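Savari pick-and-sort, notebook, September, evening session

Present: me (Veronica), Carter, Vidar, Wenche. Kjell joined at 7:15 with the other laptop.

Big night! We finally have the whole loop running in the simulator, from "here is a table with groceries on it" to "arm goes home," without anyone typing a joint angle by hand. It doesn't pick well yet. But it goes all the way through and it writes a log at the end, and two weeks ago we couldn't get the gripper to stop drifting while it was supposed to be holding still.

Carried over from last time: Vidar rewrote the reset so that every episode starts with the arm parked in the same pose. Before that it kept whatever pose it had when the last episode crashed, so half our numbers were junk. I've crossed those out on the previous pages. Please don't use anything from before the reset fix, even the run that looked great (sorry Carter).

Settings for tonight: 30 episodes per batch, 5 seconds allowed for the approach, fingers start open. Object positions shuffled a little each time, lighting left alone. Branch is urkelden-2, seed 1095. If you want to repeat anything on this page you need that seed, the default one gives a different layout.

First batch was the plain version, where the planner goes for whichever object is closest to the fingers. Wenche wanted a baseline before anybody got clever, and she was right to insist.
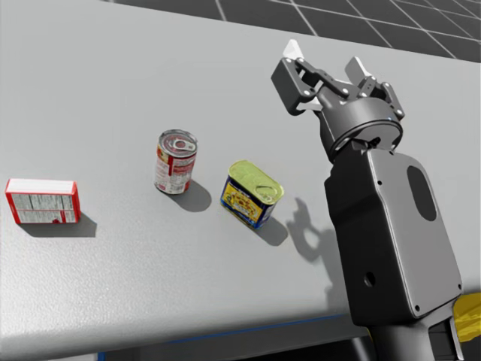 Grasp width is where I spent most of the evening. The planner was taking the bounding box of each object lined up with the table, and closing across whichever side of that box was shorter. Fine for a round thing, it's the same from every direction. Terrible for the tin, which sits turned with one corner forward, so the box around it comes out bigger than the tin is and the fingers want to close on corners. I'd been blaming the friction values for this! Kjell looked at it for a minute and asked whether the box turned with the object. It did not. Now it does (new function in grasp_utils, there's a comment) and the planned width for the tin dropped right away to something sensible.

Second batch with the turned boxes, also 30 episodes. Much nicer to watch. The wrist rotates on the way down now and comes in square to the long sides. Carter cheered at the first clean one and scared Wenche, who had headphones on.

Still going wrong:

The soup can. Fingers reach it fine, then on the lift it tips toward one pad. I think we're grabbing too high. Carter thinks the two fingers don't close at quite the same speed. Both are easy to test, so we'll test both, one at a time please.

The cardboard box lying on its side. Long way across the table for the arm, and the planner sometimes gives up before it finds a path. Vidar wants to allow a longer approach. I'd like to try a different elbow position first, but I have no evidence, it just looks awkward when it stretches.

Timeouts get counted as misses in the log. They should be their own thing. Wenche has started on this.

Also found: the collision shape for the table was a little thicker than the table we draw, so the fingers were stopping early on low objects and we thought the depth was off. Fixed by Vidar. Anyone with an old copy of the table file, pull again.

Side discussion about the Sjöberg round. The rules say the objects can be placed in any orientation as long as they rest flat on a face, so turned tins and boxes on their sides are fair game and we should practice on them a lot. Kjell asked if we get to see the object list beforehand. I've written to Sevard to ask, no answer yet.

I tried explaining the turned box fix to my brother on the phone and ended up rotating a butter dish on the kitchen counter with two spoons for fingers. Recommended. If you're writing the methods section, start with the butter dish version and add the math afterward.

To do before next session:

Carter: finger speed check, log both finger positions during closing.
Vidar: lower the grasp height on the can, same seed, full batch.
Wenche: timeouts as a separate result.
Kjell: get the simulator running on the school machine so we aren't all crowded around mine.
Me: elbow position, and label the saved runs properly. There are three files called final.

Stopped at 9:40. Batch two log is in the shared folder under tonight's notes, batch one is next to it.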